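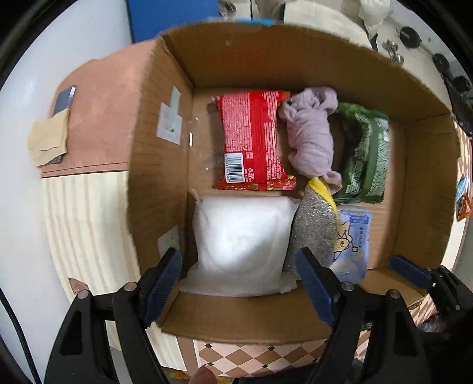
Fig. 1. Caixa de cartão com artigos variados, vista de cima, entre as pinças.

Robótica de serviço, apontamentos da aula 7
As máquinas já fazem as tarefas da casa (e do chão de fábrica)?

Versão de 13 de junho de 2026. Ainda por rever, erros para Veronika Szekeres, por favor.

Resposta curta: algumas, devagar, com alguém por perto. Resposta longa é o resto da folha.

1. Arrumar e desarrumar uma caixa

Tarefa que qualquer pessoa faz a falar ao telefone. Para a máquina são várias tarefas coladas: ver o que lá está, escolher por onde começar, pegar, não arrastar o vizinho, largar no sítio certo. Na fig. 1 temos quase todos os casos chatos juntos. Embalagem vermelha e embalagem verde, ambas de plástico, com as pontas seladas: pega-se pela ponta ou pelo meio? Pelo meio a pega depende do que vai lá dentro, e isso a câmara não sabe. Pela ponta é mais previsível, mas a peça roda quando sobe.

O tecido enrolado (cor-de-rosa a puxar ao lilás) é outro problema. Não tem forma fixa, logo não há modelo 3D que sirva. Ver aula 5, objectos deformáveis.

O saqueta azul claro com o boneco em forma de estrela está em parte debaixo da esponja. Ordem importa! Quem puxar primeiro a saqueta leva a esponja atrás. O planeador tem de perceber "por cima / por baixo" com uma imagem só, ou então tentar e ver.

Reflexos: pacote branco com brilho mesmo no centro, plástico verde cheio de vincos e luz. Sensores de profundidade por infravermelhos dão-se mal com isto, buracos no mapa. Não confiar só na profundidade.

Paredes da caixa. Parece pormenor, não é. As pinças precisam de espaço para abrir, e junto ao canto não há. Solução habitual: empurrar o artigo para o meio e só depois pegar. Custa tempo.

2. Números do nosso exercício

Montagem Kusport, garra de duas pontas, sala do costume. 50 tentativas por condição.
Artigos rígidos, bem separados: 91% de pegas à primeira.
Artigos moles ou sobrepostos: 22%.
Sim, a diferença é mesmo essa. Não é erro de transcrissão.
Nas falhas, o mais comum foi levantar dois artigos de uma vez. A seguir, a saqueta fina que escorrega contra o fundo de cartão.

Riaan Ntuli repetiu a segunda condição com o programa a tentar outra vez depois de falhar. Melhora bastante, mas o tempo por artigo sobe até 2 minutos. Numa linha de embalagem isso não serve a ninguém. Em casa, de noite, talvez sirva. Discutir.

3. Casa vs. oficina

Oficina: luz controlada, caixas iguais, artigos conhecidos, alguém paga a paragem da linha. O caso Predby (folha da aula 6) funciona porque os artigos chegam já separados, um a um. Metade do problema foi resolvido antes do robô.

Casa: nada disto. Bancadas cheias, cabos, toalhas com padrão que confundem a segmentação, sacos pendurados. E o dono da casa muda as coisas de sítio.

O que já anda razoável: aspirar, transportar tabuleiros, pegar em objectos rígidos de uma mesa livre.
O que anda mal: dobrar roupa a velocidade decente, esvaziar sacos de compras, tudo o que é fino e liso.
Limpar a casa de banho: ver demonstração Grimska, com sentido crítico. Perguntar sempre quantas tentativas ficaram de fora do vídeo e se havia teleoperação.

4. Para a próxima aula

Ler o capítulo de Szulc sobre pega em ambientes desarrumados, só a primeira parte.
Trazer escrita (meia página chega) uma ordem de retirada para a caixa da fig. 1, com justificação. Indicar em que passo acham que a pega falha e como é que o robô dava por isso.
Quem faltou à montagem fala com o Riaan, a repetição fica para agosto.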